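작업노트 > 로봇·자동화 > 공개일
25.9.14 | 글 자동화작업실
인쇄하기 | 이메일로 보내기

공개일 끝나고 바로 쓰는 메모. 다리가 아파서 앉은 김에 다 적어 둔다. 내일 되면 반은 까먹을 게 뻔해서 순서는 신경 안 쓰고 생각나는 대로!

Tallberg 쪽에서 손님들이 오기로 한 게 오전이었는데, 막상 문을 여니까 동네 분들이 먼저 들어오셨다. 방명록 기준으로 217명. 작년 12월 공개일 때는 의자가 남아돌았는데 오늘은 의자를 전부 복도로 빼고 서서 봤다. 안내문 500장 뽑아 둔 건 좀 과했다. 남은 건 뒷면을 메모지로 쓰자. 벌써 한 묶음 내 책상에 갖다 놨음.

오늘 시연은 양팔로 약통이랑 작은 상자를 투명한 통에 옮겨 담는 것. 우리끼리 Buton이라고 부르는 그 과제 맞다. 처음엔 나무 블록으로 하려다가 회의 때 다들 심심하다고 해서 집에 굴러다닐 법한 물건으로 바꿨는데, 이건 진짜 잘한 결정 같다. 손님들이 물건을 알아보니까 설명이 확 줄어든다. 블록을 집으면 "아 집네요" 하고 마는데 약상자를 집으면 자기네 집 서랍 얘기를 하신다(너무 길게 하신 분도 계셨지만 재미있었다).
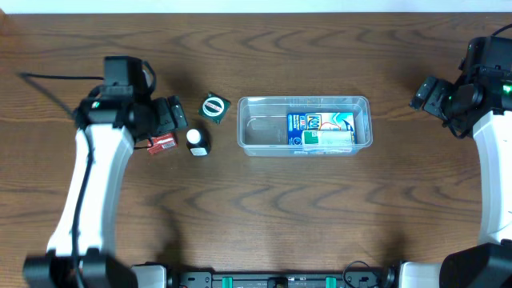

투명 통 안 오른쪽에 파란 상자와 흰색·초록색 포장, 바깥 왼쪽에 빨간 상자와 병, 초록 상자.

납작한 것과 서 있는 것을 섞어 두는 게 이 과제의 핵심이다. 병은 뚜껑을 위에서 잡을지 몸통을 옆에서 잡을지에 따라 손목 각도가 완전히 달라지고, 초록색 작은 건 낮게 누워 있어서 손가락 끝이 상판에 거의 닿을 때까지 내려가야 한다. 오전 첫 회차에 내가 욕심내서 속도를 올렸다가 손가락이 상판을 콕 찍었다. 다들 웃으셨고 나는 식은땀이 났다. 속도 제한은 원래 값으로 되돌려 놨으니까 다음에 쓰는 사람은 건드리지 말 것. 꼭 올려야 하면 나한테 먼저 얘기해 주세요.

학습용 기록은 어제까지 472개. 그중에 병을 첫 번째로 집는 순서가 너무 많다. 오늘 보니까 정책도 그 버릇을 그대로 배웠는지, 다른 물건이 더 가까이 있어도 병 쪽으로 먼저 가려고 한다. Zania 설정으로 돌렸을 때는 덜했고 Ma 설정에서는 심했다. 둘 차이가 카메라 때문인지 기록 구성 때문인지는 아직 모르겠다. 손님들 앞에서 원인을 물어보셔서 "저도 궁금합니다" 했더니 의외로 반응이 좋았다.

아, 그리고 시작 배치. 통을 비우고 물건을 양쪽으로 나눠 두는 배치가 보는 사람한테는 제일 알기 쉽다. 오른쪽 두 개가 겹쳐 있으면 위에 있는 것부터 집어야 하니까 순서 얘기를 꺼내기도 좋고. 대신 겹친 상자들이 비스듬하면 오른팔이 들어가는 방향을 고르느라 잠깐 멈칫한다. 그 멈칫하는 순간에 다들 숨을 참으시는데, 운전하는 나도 같이 참는다.

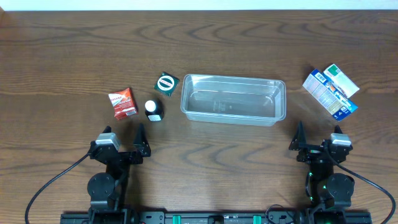 오후에 오신 한 손님은, 팔이 두 개인데 왜 한쪽씩만 움직이느냐고, 사람 같으면 왼손으로 통을 잡고 오른손으로 넣지 않겠느냐고 물으셨다. 그러면서 자기는 약 봉투 정리할 때도 꼭 그렇게 한다고, 안 그러면 통이 밀린다고 하셨다.

완전히 맞는 말씀! 우리도 통이 밀리는 문제로 한참 고생했는데 해결책이랍시고 한 게 "살살 놓기"였다. 한 팔로 통 테두리를 누르는 동작을 새로 기록해 보면 어떨까? 통이 투명해서 테두리를 잘 못 찾을 것 같긴 하지만 해 볼 만하다. 일단 할 일 목록 맨 위에 올려 뒀다.

손목 카메라 화면을 큰 모니터에 띄워 둔 것도 반응이 아주 좋았다. 특히 아이들은 로봇은 안 보고 모니터만 봤다. 집게 손가락 두 개가 아래쪽 양옆으로 들어오니까 자기가 집는 기분이 나는 모양이다. 글씨가 읽히는 것도 한몫해서 화면에 뜬 상표를 소리 내서 읽는 분도 계셨다. Tallberg 분들은 화면 지연을 물으셨는데 내가 숫자를 외우고 있지 않아서 나중에 메일로 드리기로 했다. 이거 잊으면 안 됨.

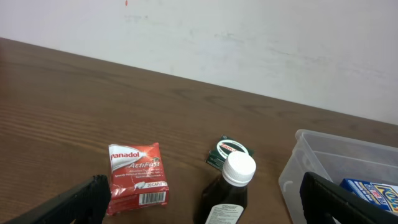 손목 쪽 화면. 빨간 Panadol ActiFast 상자, 갈색 병, 그 뒤에 Zam-Buk.

손목 화면에서 걸리는 점 하나. 병 뚜껑이 뒤에 있는 물건을 가려 버리면 그 물건 위치 추정이 흔들린다. 위쪽 카메라에서는 다 보이니까 둘을 합치면 될 일인데, 지금 합치는 비중이 손목 쪽으로 꽤 쏠려 있다. 오늘 오후 회차에서 저장한 1,464프레임을 따로 빼 뒀으니 가려진 경우만 골라서 다시 볼 생각. 폴더는 Buton 아래에 그냥 공개일이라고 해 놨다.

정리할 때 느낀 것들도 적어 둔다. 케이블은 뒤로 더 넘겨서 묶을 것. 비상정지 버튼 설명은 시연 시작 전에 하는 편이 낫다(끝나고 하니까 다들 벌써 간식 쪽으로 가셨다). 설명하는 사람과 운전하는 사람은 무조건 나누자. 나 혼자 둘 다 하다가 "자 이제 오른팔이" 하면서 왼팔을 움직인 게 한두 번이 아니다.

Tallberg에 보낼 메일에 들어갈 내용: 화면 지연 수치, Zania와 Ma 설정 차이, 손가락 패드 교체 주기. 패드 주기는 지난번에 갈아 본 사람이 이 아래에 좀 적어 주세요.

인쇄하기 | 이메일로 보내기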